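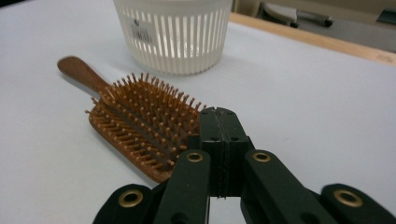 The Great Bathroom Basket Shuffle

So I finally did something about the stuff that lives next to our sink. I say "finally" as if I'd been planning it, when really what happened is that I was running late one morning in November, couldn't find a hair tie, and ended up with the whole contents of a drawer on the floor. Three hair ties under the bath mat. A comb with half its teeth. Travel shampoo from a hotel in a town I don't remember visiting.

Anyway! I gave it an afternoon and a pot of coffee, and I'm pretty pleased with myself, so you all get to hear about it.

First, the brush. Several of you asked about it after my last hair post, and yes, it's the wooden paddle one with the reddish-brown handle. I've had mine for almost two years and I love it more than is reasonable. The pins are wood too, with little rounded tips, and they feel so nice on the scalp that I sometimes stand there brushing long after my hair has given up and gone flat. My friend Duyên Thái talked me into it. She'd been using one forever, and I'd been buying the same drugstore plastic brush over and over, the kind where the tips pop off and then you're basically raking your head.

What I did not do for most of those two years was clean it properly. Please don't judge me. I'd pull the hair out when it got bad and call it done. Duyên was horrified. Her way, which I now follow (mostly), goes like this: pull out the hair with the end of a rat-tail comb, going row by row. Then take an old toothbrush, dip it in lukewarm water with a drop of shampoo, and scrub around the base of the pins. Don't dunk the brush. I repeat, do not dunk the brush! The cushion takes in water and then it never really dries, and the wood doesn't like it either. Wipe it with a damp cloth, then leave it pins-down on a towel overnight.

Once a year or so I put a tiny bit of oil on the handle with my finger and buff it off. Is that necessary? No idea. It looks great afterward and I enjoy doing it.

Okay, baskets. I wanted something to hold the everyday things, the stuff we grab half asleep, and I wanted it to have holes or gaps so it wouldn't turn into a swamp at the bottom. I went with a round white plastic one with slats. Very plain. I like how the light comes through between the slats – it makes the whole corner feel less heavy than the solid box we had before, which was gray and always looked a bit like office supplies.

I'd gone to Tavberg for it because they have that huge wall of storage stuff at the back, and I walked out having spent 47 dollars, most of it on things that had nothing to do with the bathroom. (There's a very good soup ladle in my kitchen now.) My neighbor Leif Bech swears by glass jars for everything. Leif does not have a tile floor and a tendency to drop things.

The sorting took longer than I'd thought. I dumped everything out on the table and made piles, and here's where I landed:

The basket gets what we use every single day. Hair ties, the wide comb, face cream, the good tweezers, sunscreen.

The drawer gets what we use most weeks. Nail stuff, the hair dryer, the round brush I only pull out when I'm feeling ambitious.

A shoebox on the top shelf gets everything else, and in the spring I'll go through it and be ruthless. That's the plan, at least. There's a jar of hair clay in there that I know perfectly well I'm never going to open again.

The brush went back and forth. It fits in the basket standing up, handle down, but then it's top-heavy and leans on everything else, and I kept knocking it over when I reached for the cream. After a few days I gave it its own hook on the side of the cabinet, and there it stays – when I remember to put it back. The rest of the time it's wherever I happened to be standing when I finished with it.

One thing I'd love your opinions on: hair ties. I've tried a little dish, I've tried looping them on a carabiner, I've tried the handle of the brush itself (they slide right off that glossy finish). They still end up all over the house. If you have a system that has survived more than a month, please tell me in the comments.

Next up is the cabinet under the sink, and I'm scared of it. There's a bottle at the very back that I'm going to need gloves for.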